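Rutgate library drops late fees for good

Thursday, July 1, 2021

The Rutgate public library stopped charging late fees this morning on books, magazines and audiobooks. The change covers the main building on Costache Street and the smaller Fultetti branch across the river.

Fees had been on hold since January while the town looked at what they brought in. The town council voted last week to make the pause permanent. Any late fees still on a card were wiped out overnight, and cardholders don't need to call or stop by to have it done.

Late fees in Rutgate were charged by the day, and a card was blocked once the balance reached $5. At the start of the year, 900 cards were blocked. Most of them belonged to people who owed only a little more than the limit, according to a report given to the council in the spring. Many were children's cards, and the report said families with a blocked card tended to stay away altogether instead of paying and coming back.

The same report found that the fees did little for the budget. Money from late returns had been falling for years as more people renewed online, and part of what came in went straight back out on printing and mailing notices. The town will cover the difference from its general fund this year and look at the figure again when the next budget is drawn up.

Loan periods stay as they were. Books go out for 3 weeks and can be renewed unless another reader has asked for them. Magazines go out for one week and can't be renewed. The library will still send a reminder before an item is due and another one after, by e-mail or text for people who have signed up and by mail for everyone else.

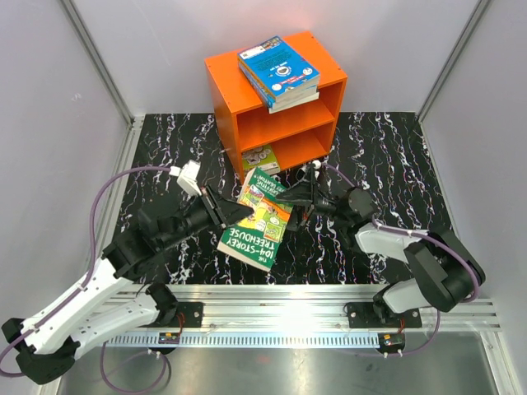 What happens if a book never comes back? The borrower is billed for the price of a new copy once the book is 5 weeks overdue, and the bill is canceled if the book is returned in usable condition.

A card with an unpaid bill of that kind can't be used to take out more items, but it will still work for the reading room computers and for e-books. Borrowers who can't pay the full amount at once may ask at the front desk for a payment plan. Damaged items are handled the same way as before, with small repairs done in house at no charge.

Equipment is not part of the change. The projectors, sewing machines and museum passes that the library lends out are in short supply, and the daily charge for bringing them back late remains in place. So does the fee for a replacement card.

Books borrowed from other library systems follow the rules of the library that owns them. The neighboring system in Busovau still charges by the day, and a Rutgate reader who returns a Busovau book late will have to pay that fee. Busovau is expected to take up the question in the fall.

The library is also asking people to look at home for older items that have gone missing. More than 1,000 titles are listed as long overdue, a good share of them picture books and paperbacks from the children's room. They can be put in the outdoor return slot at either building at any hour, with no form to fill out. A title that has already been replaced will go to the library's used book sale - the money from the sale pays for new children's books.

Both buildings are on summer hours through the end of August. The main library is open until 8 p.m. on weekdays and until noon on Saturdays. The Fultetti branch closes at 5 p.m. and is not open on weekends. Both will be closed for the holiday, and items due that day can be returned on the next day the library is open.

Cards that were blocked only for late fees should work again now. Anyone whose card is still turned down can have it checked at the front desk of either building.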